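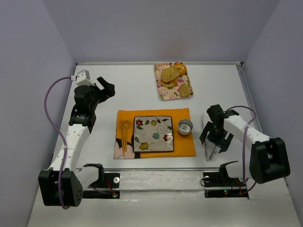
Alun Wogan a écrit :
> Pour la table blanche, moi je passe un chiffon humide et c'est tout. Tu mets quoi, toi ?

Bonsoir la liste,

Alun, pareil, sauf que j'ajoute une goutte de savon noir Lostier – le bidon me dure depuis octobre ! Par contre, le rail en métal du bord, quelle plaie (les miettes de gomme s'y coincent), j'y vais à la vieille brosse à dents. Et pour une trace brun rosé sur un mur gris, quelqu'un a essayé la gomme blanche ? J'ai peur de lustrer la peinture.

Bises à tous

Imprimer | Envoyer par e-mail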